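Thread on backing weights for reproduction pennants and embroidered standards. Notes from the Wingate order, which closed out last week.

1/ The customer supplied one flat scan of the original standard and no thread count. We digitized from the scan at 59 stitches per inch on the border and let the center device run looser. Tight fill in the center puckers the silk every time.

2/ Backing: Trillar cutaway under the device, nothing under the field. Tearaway leaves a ridge that shows through single-layer silk when the banner is lit from behind.

3/ Thread was Fusow rayon, gold and two grays. Rayon has the right sheen for pre-1920 work. Polyester holds up better outdoors, but this one is going behind glass.

4/ Bobbin tension matters more than top tension on double-sided pieces. Test on scrap from the same bolt — a different bolt with the same part number will not behave the same way.

5/ Fringe is bullion, 2 inches, sewn on by hand after the sleeve is closed. Machine feet catch the loops. Ayele sells it by the yard and the twist is consistent from one reel to the next.

6/ Pole sleeve: double-turned, with a leather tab at the top. Check the pole diameter before cutting. The catalog number is nominal and finials are often wider than the pole.

7/ Pressing: face down on a thick towel, low heat, no steam on metallic thread. Let it lie flat overnight before rolling. Roll on a tube with the embroidery facing out.

8/ Next batch of standards goes on the machine in February. Minimum is 6 pieces per design for the printed version, no minimum for embroidered.
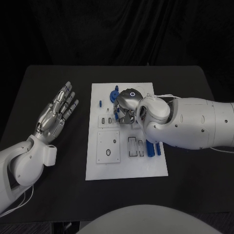
9/ Estimates: send the finished size, single or double sided, sleeve or rings, and whether it will be carried or displayed. Carried pieces get a second row of stitching at the hoist.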